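3.2 Workstation layout and sound attenuation

The open-plan floor at the Dekum site was fitted out with bench desks arranged in facing pairs, each pair sharing one support frame. Low screens were fixed between facing users. The layout follows the Hourani guideline in most respects, although the guideline assumes a fully carpeted floor and the Dekum floor is carpeted only along the main aisles.

Speech level was measured at 60 desk positions over 14 working days in September. At each position the receiver was placed at seated ear height and the source at the nearest facing seat. Positions beside the kitchen were left out of the analysis, as the refrigeration plant there raised the background level above that of the test signal at low frequencies.

Screen height was the strongest single factor in the results. Raising the screen reduced the direct path between facing users, but reflections from the bare ceiling set a limit on what could be gained. Sites with absorbent ceiling panels — Fasine and the upper floor at Osis — did not show this limit as clearly. Screen colour and finish were recorded but not used in the model.

Gaps below the screens were treated separately. Where a screen is carried on a rail above the desk surface, sound can pass under it, and openings cut for power and data cables add to the leakage path (Figure 4).
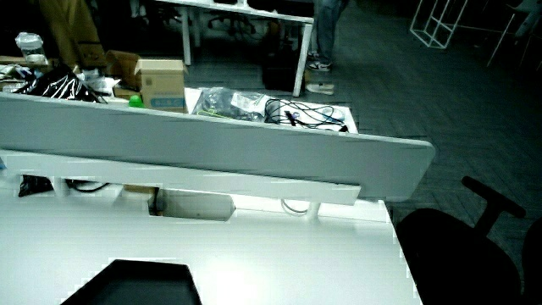 Figure 4. Pale grey divider panel carried on a white rail between two desks, with a rectangular cable opening in the desk below.

The leakage path was modelled as a narrow slot of constant height along the full length of the screen. This is a simplification, as cables and small items left in the gap block part of it and the amount of blockage varies from desk to desk. We did not attempt to correct for clutter. The slot term was kept in the model for the 2 sites with rail-mounted screens and set to zero elsewhere. Its effect on predicted speech level was small compared with that of the ceiling, and the ranking of the sites did not change when it was removed.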